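The Ferry to Honier

The ferry to Honier left at 6:40 in the morning, and Rianne Vanhove was on the dock by six. She had a canvas bag, a thermos and an envelope with 2,199 in cash, which was what her brother said he needed for the boat engine. He had been very exact on the phone. She had asked him whether he wanted to round it up to 2,200 and he had said no, the man at Foulkes had given him a price and that was the price.

It was January and the waiting room was locked. She stood against the wall out of the wind and drank half of the coffee. A man with a crate of hens came and stood next to her.

"You're for the island?" he said.

"My brother's there."

"Which one's your brother?"

"Pieter. He has the blue house past the church."

The man thought about this. "The one with the engine," he said.

She had not seen Pieter in four years. They had fallen out over their mother's apartment in Villero, or more exactly over what was in it. He had wanted to sell everything in one lot and she had wanted to go through it drawer by drawer. In the end she had gone through it by herself, for most of a spring, and he had signed whatever she sent him. There was no shouting. He just stopped calling on her birthday and she stopped calling on his.
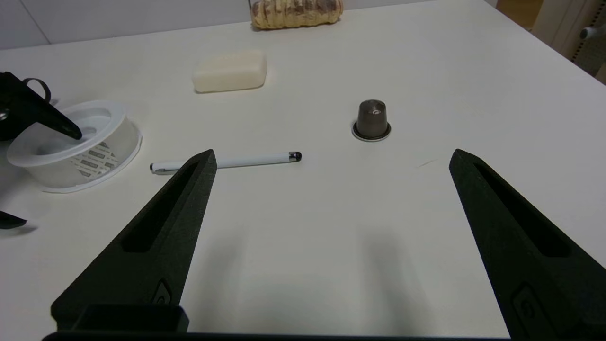
The ferry was late coming in. When they let them on she took a seat downstairs near the heater and put the bag between her feet. The hens went on the floor by the stairs. There were six other passengers and most of them went to sleep.

She took out the envelope and looked at it, then put it back. She had drawn the money out the day before, at the branch on the corner, and the teller had asked if she was buying something nice. She had said it was a loan. The word had sounded wrong to her, and on the walk home she decided that it was a gift, and that she would not tell him so until he tried to pay it back.

An hour out the sea got rough. The man with the hens put his boot against the crate to hold it in place. He told her he had lived on the island all his life except for two years at the cannery in Cakum, which he had not liked. There were 320 people on Honier when he was a boy, he said, and now there were 143 in winter. The school had closed. The store opened three mornings a week.

"Your brother fixed the store's freezer," he said. "He didn't charge them."

"That sounds like him," Rianne said, although she was not sure that it did.

Pieter was waiting at the end of the pier in a yellow coat. He had gotten heavier and his beard was gray. He took the bag from her without asking and they walked up the hill, and he talked about the engine the whole way. It had quit in November, half a mile out, and he had rowed in. Foulkes had a rebuilt one on the mainland and would hold it until the end of the month.

"You rowed in," she said. "In November."

"It was flat calm."

The house was colder than she expected. He had lit the stove in the kitchen and shut the doors to the other rooms. On the shelf above the sink she saw their mother's radio, the brown one with the cracked dial. She had looked for it that whole spring. She had gone through every closet twice.

"I took that the day after the funeral," he said. "I should have told you."

"Yes, you should have."

"Does it matter now?"

She thought about it. She was tired and her feet were wet. "It did for a while," she said. 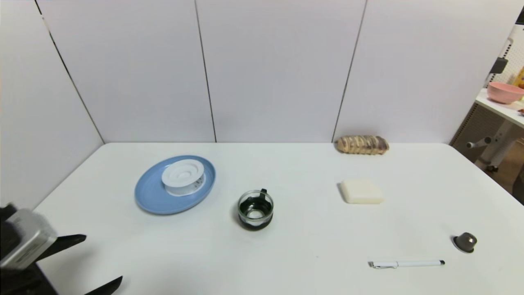 He made soup from a can and cut some bread, and they ate with their coats on. Afterward she gave him the envelope. He counted the bills onto the table, and then he counted them again, the way their father used to do with the rent. When he was done he got a pencil and wrote the amount on the back of the envelope and signed his name under it.

"I can do 268 in March," he said. "Then some more when the season starts."

She had her answer ready, the one from the walk home. But he was holding the envelope out to her with the signature facing up, and he looked pleased with it, so she took it and folded it into her purse.

"March is fine," she said.

He turned on the radio. It took a long time to warm up, as it always had, and then there was a man reading the shipping forecast – wind from the northwest, easing later. The return boat was at four. Pieter asked if she had to be on it. She said she had work in the morning, and then she said that she could call them, if he had a phone that worked.

"You have to stand by the church," he said, and went to find her a dry pair of socks.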